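Ticket 681: blue shirt won't fold flat, showroom bed
Opened by: Sipho Moodley
Date: 8 October 2019
Status: open

The blue Pivovton shirt comes out lopsided when I fold it on the bed. Same result every try. Sheet is on and pulled smooth.
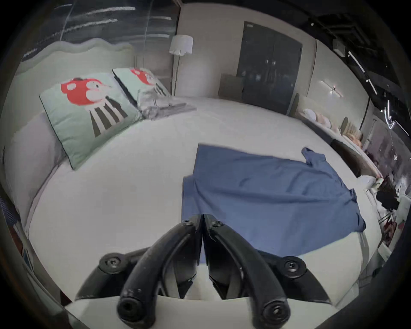 Folding on my knee was worse, so I've stuck with the bed. Fabric is 100 per cent cotton according to the shop.

Tried so far:

1. Spread the shirt out again and pushed one sleeve clear of the body. Collar still bunches.

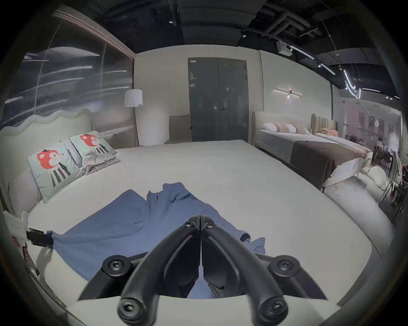

2. Picked it up by the middle, shook it and laid it down again. One side always lands flatter than the other. 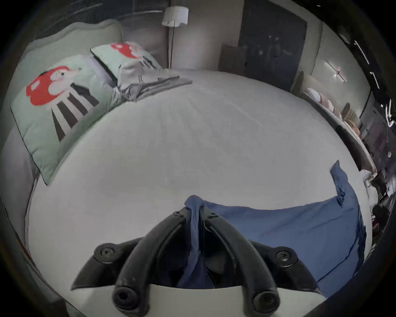
Reply from Lwazi Masilela: Step 2 is your problem. Don't lift it from the middle. The fabric twists where it's pinched and you get a corner standing up on the right, then you fold the crease in. Lift by both shoulder seams, lay it face down and smooth from the collour end to the hem.

Sipho: Will try tonight. Should I move the cushions?
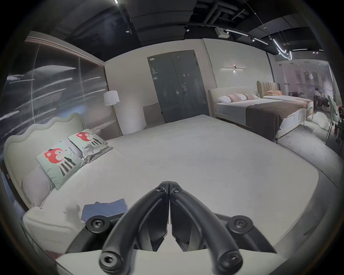 Lwazi: Leave them, there's plenty of mattress. Sleeves in first, then sides, then hem to collar. Leave the ticket open until you've done it twice.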